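4.2 View scoring and the recovery planner

The grasp planner of Section 3 assumes that a wrist view contains enough structure to place the camera relative to the work surface. On the bench this assumption fails often. The wrist camera moves with the tool, its attitude changes with every approach, and an object that was upright in the previous view may be upside down in the next. Before any pose estimate is passed to the planner, a separate module, which we call Stivus, assigns each view a score and decides whether the estimate may be used.

Stivus runs on the same computer as the controller and shares its clock. It takes as input the current wrist view, the joint state at the time of exposure, and the last accepted pose. It returns a single number between zero and one, together with a label that names the main cause of a low score. The label matters more than the number in practice, for the recovery planner chooses its next motion from the label alone.

Three cues enter the score. The first is the count of stable corner features after rejection of those that move inconsistently with the joint state. The second is the spread of these features over the view. A large count packed into one small region gives a poor rotation estimate, and the spread term is there to penalize it. The third is the agreement between the pose predicted from the joint state and the pose fitted to the features. The cues are multiplied, so that a near-zero value in any of them is enough to block the update.

Figure 6 gives two views from the same bench. In Figure 6a the camera is tilted close to a coffee maker, and the lettering on the housing is inverted with respect to the view. The label detector was trained on upright text and is not invariant to this. We therefore rotate the crop by the roll angle computed from the joint state before the detector is called, and leave the feature extractor on the unrotated view.
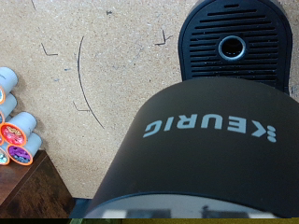 Vol. 40, No. 2

The view in Figure 6a is rich in features, but they are of unequal value. The speckled board behind the machine produces many corners with nearly identical descriptors, and these match to one another freely. The thin lines drawn on the board are sparse by comparison and far more distinctive. The short angular marks are treated as point landmarks and the long arc as a curve constraint. When the board texture is masked and only the drawn lines are kept, the feature count drops sharply while the spread term changes little. The vent slats behind the housing raise a related problem. Parallel edges at a regular spacing allow the fit to slip by one period, and the agreement cue is the only one of the three that detects the slip.

The stacked pods at the left are handled by a different branch. Their rims are fitted as ellipses, and the ellipse parameters are passed to the object map without contributing to the camera pose. Objects that can be moved by the robot must never be used to locate it. An early version of the code broke this rule through a shared feature buffer, and the resulting drift was hard to trace, as it appeared only after a pod had been displaced. The buffer is now split at the point of extraction, and each feature carries a flag for fixed or movable support.

A second class of failure comes from views with too little structure. A flat mat of uniform color gives the extractor nothing to hold on to, and the parts of the tool that enter the view make matters worse. The gripper is fixed to the wrist, so its outline stays nearly still in the view while everything else moves. Features on it agree perfectly with one another and imply that the camera is at rest. We mask the tool with a static polygon, widened by a margin that grows with joint speed. The margin is needed because reflections on the shell may spread when the view is blurred.

Figure 6b is a case of this kind. The weak speckle on the gray surface yields a few corners in its denser part and almost none on the smooth side. Stivus labels the view "low spread", which calls for a retreat along the approach axis followed by a second exposure. A label of "blur" would instead call for a pause at the same pose. Choosing between the two is a matter of order in the decision tree. We test spread first, given that a sharper exposure of a blank surface is still a view of a blank surface.

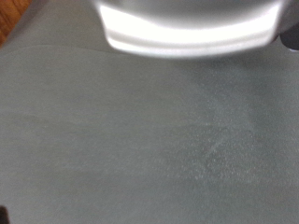

Joonas Lindqvist objected to this order in his comments on the draft. In his view a pause costs less than a retreat and should always be tried first, even where the expected gain is small, and a planner that retreats at every featureless view will spend much of its time backing away from the task. He also asked why the thresholds for the two labels were set separately when both depend on exposure time.

We accept the second point. The thresholds have been tied to exposure through a single gain, which is read from the camera driver at start-up. On the first point we kept the original order but limited its effect: after 2 consecutive retreats, the planner must pause and take a new exposure before it may retreat again. The limit is a plain counter in the planner state and is cleared by any accepted pose.

The full log used to tune the score contains 2301 views. Each entry stores the cues before multiplication, the label, and the motion that followed, so that a change to the decision tree can be replayed without the robot. Replay cannot predict what the camera would have seen after a different motion. It is used only to find the entries at which two versions of the tree disagree, and those entries are then inspected by hand in the Githolm viewer.

The remaining free parameter is the widening of the tool mask. Too small a margin lets the edge of the gripper leak into the fit; too large a margin removes usable surface in close views, where little of it is left. We set the margin once for each tool and did not adapt it online. Its effect on the placement task is reported in Section 5.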